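4.2 What people do with the old machine

I'll admit I went into this part of the study expecting to hear about recycling centres. What I mostly heard about was cupboards. Of the 127 households in Pratholm that sent our diary back, more than half still had at least one computer they hadn't switched on in over a year, and quite a few couldn't tell me where the power lead had gone. Fouad Khoury, who did the coding with me, started a separate category for "under the stairs" and it filled up within a morning.

The reasons people gave were very ordinary. Photos came up again and again – wedding photos, school photos, pictures of a dog long since gone – and so did a general worry about what a stranger might find on the drive. Hardly anyone mentioned money. One man in the Semple estate told me he'd been meaning to sort his out "since the boiler", and I never did find out when the boiler was.

We had planned to ask about repair as a yes or no question, and I'm glad Gavin Rutherford talked me out of it. People's idea of repair turned out to be very stretchy. Some counted wiping the screen. Others wouldn't use the word unless the lid had come off, and several said they'd happily change a plug or a bike tyre but had never once looked inside a computer (Figure 3). I felt a bit sheepish writing that down, as I was 34 before I opened mine!

Age mattered less than I'd guessed. The over-60 group were slightly more willing to have a go, though they also had more spare afternoons, and our diary didn't separate the two. I'd do that differently next time.

Figure 3. A desktop computer with its side panel off, showing the motherboard and graphics card.

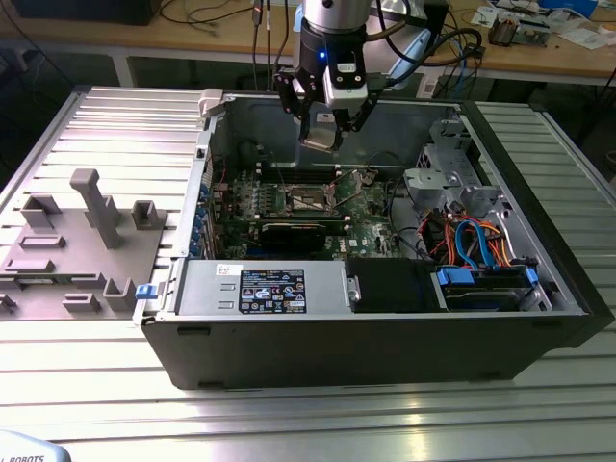 Where a repair shop was within walking distance, the cupboards were emptier. Durnier has two such shops and Iltutar has none, and the diaries from the two towns read quite differently on this point. I wouldn't lean on that too hard, as Durnier also has the better bus service and a monthly swap table at the library, and we come back to both of those in 4.3.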